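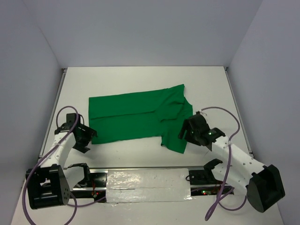
Cell budgeting is the practice of estimating, before any purchase order is signed, what a small robot workcell will cost to buy, install, supply and keep running. The term is used mostly by laboratories, workshops and light-industrial firms that buy one or two cells at a time and therefore pay retail for everything. It is distinguished from ordinary equipment budgeting by the ratio of small items to large ones. In a two-armed cell for handling garments, the arms take up one line of the quotation and most of the conversation. The pale walls on three sides, the black rail across the front, the purple cables looping over each arm and the green shirt on the table take up very little of either, and all of them have to be paid for by somebody.

Origins

The phrase is generally credited to Salamatu Ametepe, a purchasing manager at the textile-sorting firm Radwan, who used it as the title of an internal memo dated April 1, 2021. Several recipients took the date as a hint and did not open the attachment. The memo set out what the firm had spent on its first folding cell against what it had planned to spend, and proposed that future requests be split into four headings: motion, enclosure, consumables and regret. The fourth heading was renamed "contingency" in June of the same year at the request of the accounts department, although both names remain in use.

The memo was later adopted in shortened form by Trernbridge, an equipment-leasing cooperative, which removed the jokes and added a cover sheet.

Headings

Motion covers arms, grippers, rails, controllers and power supplies. It is the easiest heading to estimate, as suppliers are happy to quote for it and will often do so without being asked. The usual error is to price arms singly. A second arm does not simply double the cost of the first: it also calls for a shared mount, a second set of cables and a person willing to work out why the two arms have met in the middle.

Enclosure covers the table, walls, lighting and fixings. Plain light surfaces are commonly specified where cameras are used, and plain light surfaces show every mark. Buyers who leave this heading blank tend to fill it later from the stationery budget, and the Trernbridge cover sheet now asks for foam board and tape to be listed by name.

Consumables covers gripper pads, cable ties, replacement motors and the objects being handled. In garment work the last of these is routinely forgotten. Radwan's first plan allowed for no shirts at all, on the understanding that staff would bring some in. Its second allowed for 200, in solid colors, and included a note that shirts with slogans would be returned to their owners.

Contingency is set by the buyer. The original memo recommended "whatever you were about to put, plus the freight."

Worked figures

The Radwan memo is still cited for its table of overlooked items, all given in dollars. Additional cabling came to 495. Wall panels and corner brackets came to 286. The largest single entry, at 1,015, was a replacement table, the first having been ordered to the correct dimensions in the wrong unit. None of these items had appeared in the approved request, which ran to eleven pages and contained a long passage on the future of work.

Lease or purchase

Cell budgeting guides differ on whether small buyers should lease. Leasing spreads the cost and passes some repairs to the lessor, but most contracts treat the cell as a fixed configuration. Moving a rail or changing a gripper may count as a modification and attract a fee. Purchase leaves the buyer free to alter the cell at will, and also free to discover what that does to the warranty.

Troltar, a planning spreadsheet circulated by Trernbridge, compares the two over three years. It has been criticized for recommending a lease in nearly every case. Trernbridge has replied that the spreadsheet is unlocked and that members may change the formulas, an offer few have taken up after seeing the formulas.

Criticism

The main objection to cell budgeting is that it takes longer than the purchase. The workshop operator Grurnau abandoned the full method after one attempt, reporting that the arms had gone up in price while the consumables heading was under review. It now uses a single-page version with two headings, "robot" and "everything else," and requires the second figure to be written in first.

Others have noted that the method says little about labor. Ametepe's memo gives staff time only one sentence, advising buyers to find out who will be folding the shirts in the meantime and to ask that person before ordering.

See also

Capital request
Equipment leasing
Total cost of ownership
Unit conversion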